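Unit 2: Language-conditioned pushing – the Onov setup

The Onov policy takes an overhead image and a typed instruction and outputs a planar displacement for the tool tip. Height is held fixed, so every skill is a push.

Training used 773 teleoperated episodes collected at Witelholm. A further 106 were held back for validation and must not be used for tuning.

Instructions name a block by colour, by shape, or by both. Where two blocks share a shape, colour alone must settle the choice. Before the lab, read the Zaidi notes on action chunking.

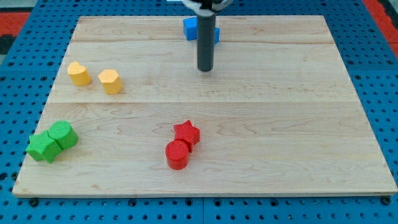

Fig. 1. Board with red, green, yellow and blue blocks; tool near the blue block.

An episode ends at success or after 60 seconds. Report both counts.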